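Shared Workshop in Braklow Completes Two-Arm Robot for Key Tags

BRAKLOW, January. The members of the Dekeck shared workshop have completed the first working version of a small two-arm robot for sorting and attaching key tags. The machine was built in the evenings by Lahcen Lamrani and Ehab Slaoui, together with other members of the workshop. It will be shown to visitors at the next open evening, which starts at 7 p.m.

The project began with a simple need. The workshop lends keys for its cabinets, bicycle cages and storage rooms, and the tags are lost or broken very often. In the last year the members prepared 700 new tags by hand. It is a slow work for the fingers, and the split rings are hard for the nails.

"I wanted to make one arm only," says Lahcen Lamrani, who designed the grippers. "But a ring must be held by something while the tag is coming. After one month I accepted that we need the second arm, and I started to draw it."

The two arms work on the same table. One gripper takes the tag, and the other one keeps the holder with the rings. The fingers have been changed many times during the build, and the present ones are long and narrow at the end, so that they can take a tag lying flat. A small camera at the wrist gives the view that is used for the control of the movement.

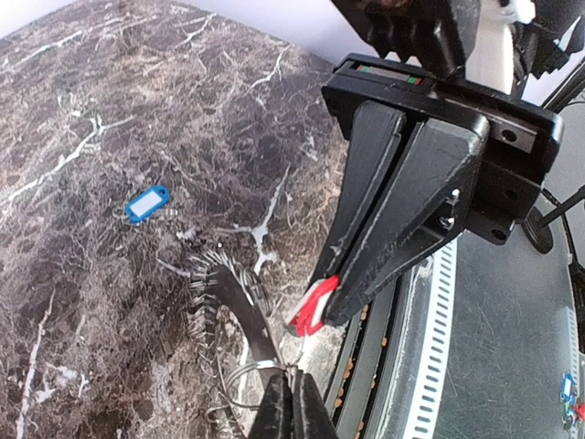 A red key tag held in the gripper, with the curved ring holder in front. Photo: Dekeck workshop

The parts have cost 2,000 euros until now. The members paid half of this sum from their own contributions, and the other half was given by Fahmy, a hardware store in Braklow. Some parts were taken from an older machine which the workshop received from a closed print shop in Promberg.

The robot does not yet do the complete job alone. Picking up a tag from the table is going well, but opening a split ring is still difficult, and a person has to help at this step. Ehab Slaoui, who writes the software, expects to work on it until the summer.

"The tag is easy, it has a clear color and a flat shape," he says. "The ring is thin and it shines, and the camera does not like this. We are trying with different lamps."

The drawings and the program will be given free of charge to other workshops that ask for them. A course in building a simple gripper is also planned, with 16 places. No experience is necessary, but participants should bring their own laptop.

Registration for the course is possible at the workshop desk in Braklow, every evening from 6 p.m.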